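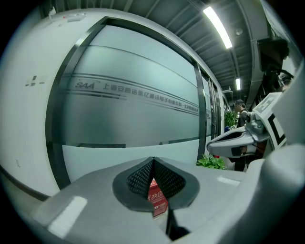 Gredden escribió:

> Al cambiar las almohadillas de los dedos, la pinza me vuelve a
> perder el cero a los 20 ciclos. He repetido la calibración 2 veces
> y nada. ¿Hay que tocar también la placa del marcador o solo los
> dedos? No encuentro nada en el manual.

Buenas a todos:

Me pasó lo mismo en marzo, con la misma pinza, y perdí una tarde entera mirando donde no era. Yo también empecé por el marcador (lo limpié, lo volví a pegar, apreté la placa...) y el cero se seguía yendo igual. Lo que tenía flojo era el tornillo del soporte de la almohadilla, el de dentro, que no se ve si no abres los dedos del todo.

Lo que hago ahora, por si te sirve: apago, abro los dedos a mano, saco las dos almohadillas y limpio bien el asiento con alcohol, porque ahí se queda pegamento viejo y la nueva asienta torcida. Luego las monto sin apretar, cierro sobre una pieza blanda – un sobre de comida o cualquier paquete flexible me vale – y con la pinza cerrada aprieto los tornillos alternando, un poco cada uno. Si la rendija entre las dos mitades queda recta, ya puedes calibrar. Si se ve en cuña, afloja y vuelta a empezar, que no se arregla sola.

La placa del marcador yo no la tocaría. Si la mueves tienes que rehacer también la calibración de cámara y eso ya es otra guerra. Pásale un trapo seco y mira que no tenga holgura, nada más.

Ah, y cuidado con los recambios. Los de Nikarier me han durado bien, voy por 1000 cierres con el último juego y la malla sigue entera. Los que compré antes los tiré a los 313, con el borde levantado.

¿Qué versión del firmware llevas? En la lista de Skollavham alguien comentaba que la anterior guardaba mal el cero al apagar, pero no lo he podido comprobar con la mía. Si puedes, manda el registro de una calibración completa y lo comparo con el que tengo guardado.

Un saludo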